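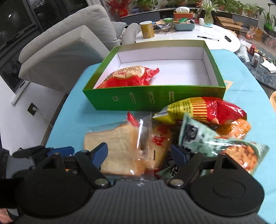

The night ferry to Steiner takes 9 hours and has no restaurant, a fact the operator, Purkiris, mentions on its website in the same gray type it uses for the life jacket rules. The woman I have come to talk to has made the crossing more often than she cares to add up, and she has opinions on what a person should eat on it. They begin with bread. Plain, white, sliced, in a clear bag, like the thick-cut kind with the little red tag at the corner. "You want something you can eat lying down in the dark without having to know what it is," she says. After the bread come the wrapped cake, the crunchy things, and whatever is in the mint-green packet, all of which she classes as morale. Fruit she regards as a risk. Bananas in particular she will discuss only in a lowered voice.

She used to teach geography on the mainland and moved to the island when she retired, reasoning that it was cheap and had a harbor. Her daughter stayed behind and had children. The result is a grandmother who commutes by sea, several times a year, with a cabin bag and a sleeping mask shaped like a trout. (It was a gift. She has stopped explaining it.)

We meet in the terminal at seven in the evening, two hours ahead of boarding. She insists on the two hours. Experienced passengers, she tells me, come early for the outlets, of which the waiting room has one that works.

"People ask why I don't fly," she says. "There's a plane. It takes 40 minutes. But first you have to get to the airport, and then you have to take off your shoes, and then you're in Steiner at eleven in the morning feeling like you've been mailed."

And the ferry?

"On the ferry you feel like you've been stored. I prefer it."

She books cabin 300, always. It is on the lower deck near the stern, directly above something that hums. The hum used to bother her. Then one winter the company put her in cabin 15, toward the front, where the sea does most of its work, and she spent the night holding on to a coat hook. She has been loyal to the hum ever since. She says it is close to a B flat and that it goes up a little when the captain is in a hurry.

I ask whether the crew know her by now. She thinks about it. "They know the trout," she says. 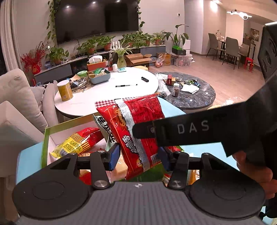

Hot water is the next subject, and it takes a while. There is a single urn on the passenger deck, outside the lounge, and it is switched on at ten and off at midnight by a purser who, in her account, has never been seen arriving or leaving. A line forms well before ten. It is a quiet line, she says, and it has customs. You may hold a place for one other person. You may not fill a thermos while people with cups are waiting. A man once filled a hot water bottle, and she still describes the back of his head in some detail.

"I don't believe he meant any harm," she says. "I believe he was from the capital."

Then there is the question of sleep. The lounge seats recline to an angle she compares to being told off by a dentist, and the younger passengers give up on them early and lie down in the corridors. She approves of this, within limits. Her rule for stepping over a stranger at three in the morning is to announce yourself in a normal speaking voice. Whispering frightens them. Years of classroom work have left her with a normal speaking voice that I suspect could be heard on deck.

She brings one book per crossing and it has to be a bad one. A good book keeps her up, and then she arrives in no state to be handed a toddler. For a long time she read a thriller series about a submarine, which she recommends to no one, least of all on board. Lately she has been working through the manual for her new boiler, a Skoltavex, translated from a language she hasn't been able to identify. She is on chapter 7. "It says to greet the valve before turning it," she reports. "So I do."

There is talk of a faster boat. Starkier, the rival line, has put up posters in the terminal promising a crossing in half the time, with a café. She looks at the nearest one for a good while. The people on it are laughing at a salad.

"It'll be full of people having a nice time," she says finally. "And you'd get in at one in the morning. What would I do in Steiner at one in the morning?"

I suggest she might sleep.

"Without the hum?"

At a quarter to nine a door opens at the far end of the hall and she is on her feet before the announcement starts. She unplugs her phone, hands the outlet over to a student who has clearly been waiting for it, and checks her bag for the trout. I ask if there is anything she would change, given the chance to speak to the company. She is already moving toward the gate, so she has to say it over her shoulder.

"Second urn," she says.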